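Rarkus project report, group 2
Dosstead, Mar 30, 2023

What we set out to do

Collect enough examples to teach a small model a few bedroom chores: straighten a sheet, wipe a table, put a cup back. Head camera only, one person doing the task, one person on the laptop. No simulation. We wanted real rooms with real clutter and bad light.

How it went

First week mostly lost to setup. Zukport (our recording script) kept dropping the depth stream whenever the disk filled up. Fixed by writing to the external drive and clearing it every night. After that, up to 18 clips in a good session, fewer when we changed rooms.

Total so far 1547 clips. We threw out 600 of them. Main reasons: hands out of view, task finished before recording started, wrong label typed in. The label thing was our own fault, should of used a drop-down from day one.

Rooms

Lahtinen apartment is the main one. Narrow table next to the bed, so the model has to deal with both surfaces in one view. Each session starts with the table cleared, then we record a few seconds of nothing as the baseline.
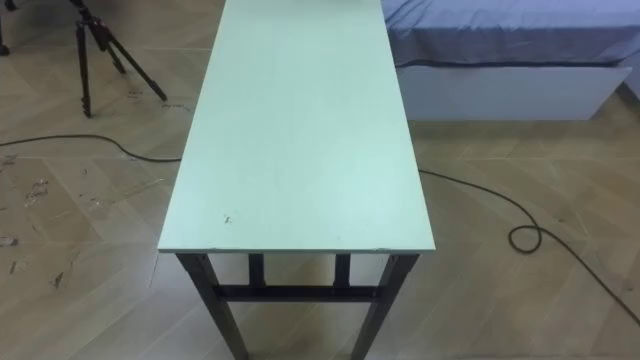
The baseline clips turned out more useful than we planned. Subtracting them made it easy to spot when an object had been moved between takes, and the labeling got a lot quicker. Downside is they have to be redone whenever the lights change, and we forgot twice.

Still to do

Relabel the wipe clips, "wipe" and "wipe agian" are two classes right now.
More left-handed takes.
Second training run in May, same settings, cleaned data only.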